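26 December 2019

Quiet day to have visitors in, but Habibur Uddin had promised the Wijesinghe people a look at the CPU cell before the year was out, so in we came. Gayan had the kettle on by the time I'd found my badge. Three guests, all very cheerful, one of them still in a Christmas jumper (good man).

I gave the usual talk by the bench: processors into workstation boards with the gripper, why the pick-up tray sits where it does, why we go slowly near the socket. Told them it's about 400 practice runs since April and they seemed pleased with that. Then we let the arm get on with it and everyone crowded round the monitor to see the wrist view.
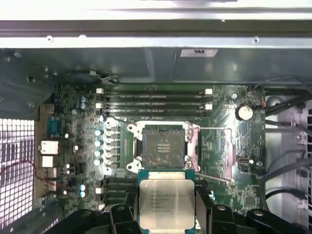
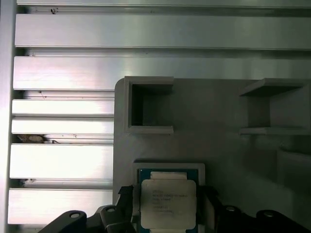 Best question of the day was about the socket contacts, and how hard you'd have to press before you bent something. I said we'd rather not find out! Gayan went into the force limits at some length and I think he lost two of them, but the third was scribbling it all down and wants the Sterow write-up, which I must send.

They also asked whether it would cope with other boards. Probably, with new taught positions, and I said so, but Habibur gave me a look, so no promises made.

To do: shorter cable for the monitor, as people kept stepping over it. More chairs. Ask Clumska if they're still coming in April, and whether they want the same talk or the long one. Gayan to back up the taught positions before anyone touches them. Mince pies all gone.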